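Household Tips: Keep Your Job Search Papers in Order at Home
By Kai-wen Chung
July 4, 2020

When I was looking for work in May, the kitchen table was also my office. Application letters were lying under the bread, and one time I missed a phone interview with a company named Gallmont, only because the note with the hour was inside a cookbook. After this I made some small rules for the house.

Choose one place for the papers. A drawer is good, a shelf is also good. I use one box for everything I have sent and one thin folder for everything that still waits for my answer.

Write on each letter the date you sent it and the name of the person. Use a pencil — the names change more often than you think.

Print only what you need for the week. I bought a pack of 206 sheets on sale and used half of it for versions of my cover letter which I never mailed. Now I read it on the screen two times, and then I print one copy.

Keep your interview shirt apart from the other shirts, already ironed. Put a lint brush on the same hanger.

If you take phone calls at home, put a glass of water and a pen next to the chair the evening before. Close the kitchen door, the refrigerator is louder on the phone than in the room.

Every 24 days I go through the box. Rejection letters go out, old job ads go out, and the offers from Lam and Evel that I said no to, I keep for one year. Tear the pages with your address and identity numbers into small pieces before you throw them away. 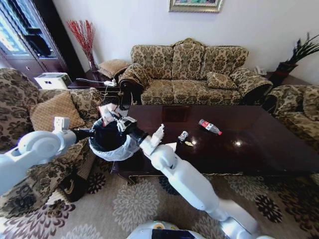
Paper goes into a lined bin by the coffee table.

For the bag, fold the edge well over the rim, so it does not slip down when the bin gets full. Clean paper without plastic windows can go to recycling, if your town accepts it.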